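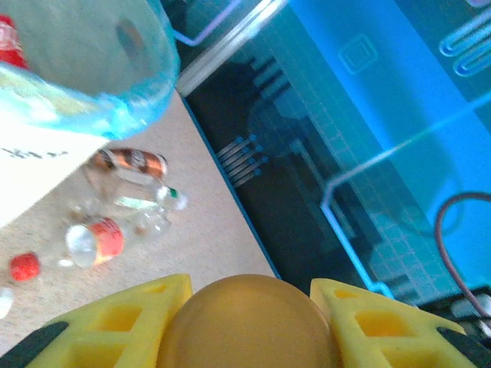
The pair of arms in the back bay at Jollcombe began as a bet over who would take out the recycling. Their builder, a hobbyist who asked to go by Lý, has been at it since September and still lights up when the talk turns to cable routing.

"I wanted both arms on one rail," Lý says. "Everybody told me to bolt them down. But then they can't share a pile, and sharing the pile is the fun part!"

The project is called Memum, and the small bottles are what keep it interesting.

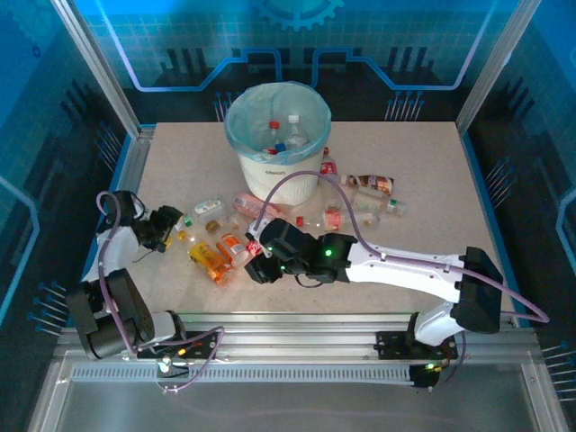
"Clear plastic is the worst, I love it," Lý says. "You get a shine and a bit of cap and you have to guess the rest." The gripper fingers are on version 17, the rail carriages on version 3. A run lasts up to 20 minutes, and then everything gets dumped out again.

Next comes a second bin, plus a set of motor brackets on order from Trokosell. "I've already cleared the shelf for them," Lý says. "I check the tracking page at breakfast."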